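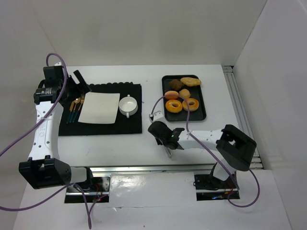 Breakfast moves to the Skyrme Room

From the first Thursday in July, the residents' breakfast will be served in the Skyrme Room on the ground floor of Sorby House. The dining hall is closing for 3 weeks so that the old floor can be taken up and a new one laid. Lunch and dinner are not affected and will still be served in the garden wing.

Doors open at 8 a.m., the same as now. The Skyrme Room is smaller than the hall, so there will be two sittings. Please put your name on the sheet outside the front office if you want the early one. Anyone who hasn't signed up is welcome at the second.

Hot food will be limited while the main kitchen is hard to reach. Oatmeal and eggs stay on the menu. Pancakes will be back when the hall reopens. The Clarnetti bakery on Usten Street will deliver rolls and pastries each morning – tell the front office by the night before if you need something without nuts.

Guests can still join you for breakfast, but only at the second sitting and no more than 2 per resident. Meal tickets bought for the hall are good in the Skyrme Room. The side entrance by the parking lot will stay locked during the work, so please use the front door.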